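About Omden Chair & Cane

Hi, I'm Marcela Vrabec, and I weave chair seats for a living. Cane, rush, Danish cord, a bit of splint when somebody brings me an old porch rocker. If you sit on it and it used to be woven, I'd probably like to see it!

The shop is on the back side of the old feed building in Prevville, the door with the green awning. People drive past it all the time, so if you get to the car wash, turn around.

I got into this by accident. I bought a set of 6 dining chairs with blown-out seats (my husband thought I'd lost my mind) and took them to Fengying Pan, who was doing caning out of her garage back then. She looked at the pile and told me she'd do one and I could do the rest. The first seat took me two weeks and I had to cut out half of it. By the last one I was hooked, and I kept showing up at that garage until she gave me a key.

Fengying still comes in when there's a blind-caned chair on the bench, because her hands are better than mine at that and we both know it. Boyang Xie does our frame repairs: loose joints, split rails, broken rungs, all the stuff that has to be solid before any weaving starts. Cuiping Cui answers the phone and keeps the job tags straight, and she's turning into a really good rush weaver too.

We've finished more than 1,000 seats now. Lots of them are plain kitchen chairs from somebody's grandma, and those are still my favorite jobs. I love a fancy settee as much as anyone, but a kitchen chair goes home and gets sat on at breakfast.

A few things people ask me. Yes, we can match the color of old cane, or get pretty close (new cane is pale and we tone it with a stain, then it darkens on its own over the years). Pressed cane, the sheet kind that sits in a groove, is quicker and costs less than hand caning. If your chair has little holes drilled all the way around the seat, it's the hand-woven kind. No, we don't do upholstery. Cameron Forsyth over in Todari does, and I send people there every week.

Turnaround runs up to 10 weeks in the busy season, which starts in September when everyone remembers Thanksgiving is coming. The rest of the year we're a lot faster. Bring the chair in, or email me a picture of the seat from the top and one from underneath, and I'll write back with a price.
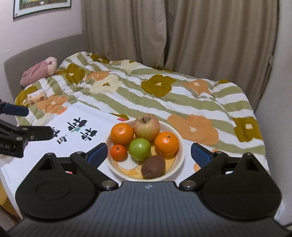

Apple and citrus in the cream-white bowl

We also teach! The beginner class is one weekend, small group, and you go home with a finished footstool. It's $130 with materials, and lunch is on us. Wear something you don't mind getting damp, as we soak everything and it drips. Class dates go up on the sign-up page, and Cuiping keeps a waiting list if the one you want is full.

Come by and say hello. The kettle's usually on, and there's always a chair to try out.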